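Plillico Opens Its Doors, Minus the Miracle Claims

New lodge sells quiet rooms and a long lunch, and asks guests to doubt the rest

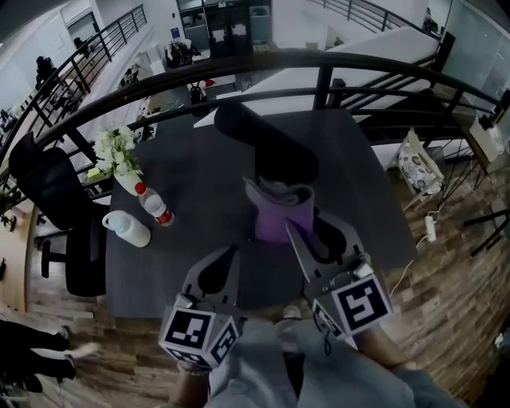
What is on offer

Plillico, a retreat in the hills outside Ntuli, takes its first guests in February. It has 9 rooms, a pool, two walking trails and no detox program.

"I have been to places that said a juice would reset my liver," said founder Emiko Matsuda. "My liver had no comment. We sell sleep and decent food, and I'm wary of anyone who says they sell more."

Stretch classes start at 7 a.m. and skipping them is fine. Massages are priced by the hour. The menu has bread on it, and coffee – the real kind – is served all day.

On those surveys

Before opening, Plillico asked 2,943 past spa visitors whether they still felt rested a month after going home. Of the 1,821 who answered, 712 said yes. Manager Amrit Nguyen would not read much into it.

"People who had a nice time like to fill in forms," Nguyen said. "I'd put the number in a drawer. Come for three nights and see how you feel, then ask yourself again when the laundry is done."

Rates and booking

Rates cover the room and all meals. Massages are extra, and the price list is posted at the front desk. Guests who leave early are refunded for unused nights.

Press contact: Kiyoshi Yokoyama, Plillico guest office, Ntuli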